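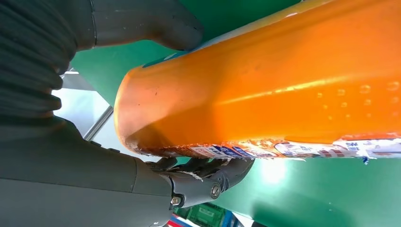 **Figure 2.** Orange plastic bottle held between the thumb and fingers of a robotic hand.

### 3.2 Menu position and the choice of dessert

In the previous section we described how the menus were collected from the café-bakeries of Brokanport. In this section we look at one narrow question, namely whether the place of a dessert on the menu has a relation with how often it is ordered together with a main dish. Earlier work on this matter mostly used printed menus in full-service restaurants, where the guest sits down and reads before a waiter comes. In a café-bakery the situation is different. The guest often stands in a line, sees the display case first and the menu board second, and has to decide in a short time with other people waiting behind.

We used the order records of two businesses. Grolomard is a bakery with a small kitchen and is located at the station side of the city. It sells gratins, sandwiches and baked goods through the whole day. Lã is a café in the Fistgate district, with table service in the evening and counter service until 5 p.m. For Lã we kept only the counter orders, so that the two places can be compared. After we removed staff meals, canceled orders and orders with no main dish, 2,442 orders remained. Of these, 700 come from Lã and the rest from Grolomard.

Each dessert was given one of three position codes: top of the board, middle of the board, or separate card. The separate card is a small sheet that stands next to the cash register. At Grolomard it shows the seasonal items, and at Lã it shows the ice cream. A dessert that was visible in the display case received an additional mark, independent of its position on the board. We did not code the size of the letters, although both places use larger letters for the items they want to sell more. This is a weakness of our coding, and we come back to it in Section 5.

In Grolomard the desserts on the separate card were ordered with a main dish more often than the desserts in the middle of the board. The difference stays when we leave out the seasonal chestnut roll, an item that had a lower price in August and was popular for that reason. Between the top and the middle of the board we found no clear difference. This was not what we expected, because the literature on printed menus usually reports an advantage for the first item in a list.

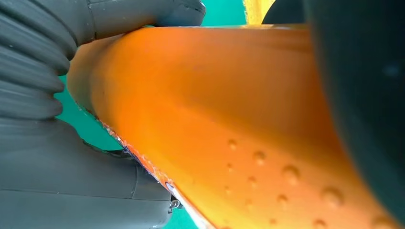
The picture for Lã is less simple. The ice cream card had a weak relation with the orders, and the strongest factor was whether the dessert was present in the display case. The cheesecake and the almond tart, both kept in the case, were chosen by many guests who had ordered the rice dishes. The soft ice cream cannot be put in a case, and its card stands behind the straws, where a guest who pays with a phone may not look at all. We therefore think that the card at Lã was seen by fewer guests than the card at Grolomard, but our records do not allow us to test this.

Price must also be considered. In both places the desserts on the separate card were cheaper than the average dessert, and a guest who adds something at the last moment may simply prefer a small expense. We repeated the analysis with only those desserts that differ in price by no more than 2 coins of the local currency. This left 320 orders. The direction of the result for Grolomard was the same, but with such a reduced number the uncertainty is large and we do not want to give it much weight.

A further point concerns the main dish. Guests who ordered a gratin took a dessert less often than guests who ordered a sandwich, and this was the case in both businesses. The gratin is served hot and takes several minutes to prepare, so it is possible that these guests order the dessert later, as a second order. Second orders are stored under a new number in both cash systems and cannot be connected to the first one. For this reason the share of desserts after a gratin is probably too low in our data.

The time of day had a smaller influence than we assumed at the beginning of the study. Orders placed before noon contained fewer desserts, but the order of preference among the desserts remained almost the same. The sweet baked goods, such as croissants with filling, were a difficult category here, as many guests eat them for breakfast. We counted them as dessert only when they were ordered together with a main dish from the kitchen. The same rule is applied in Section 3.3, where the set menus are discussed.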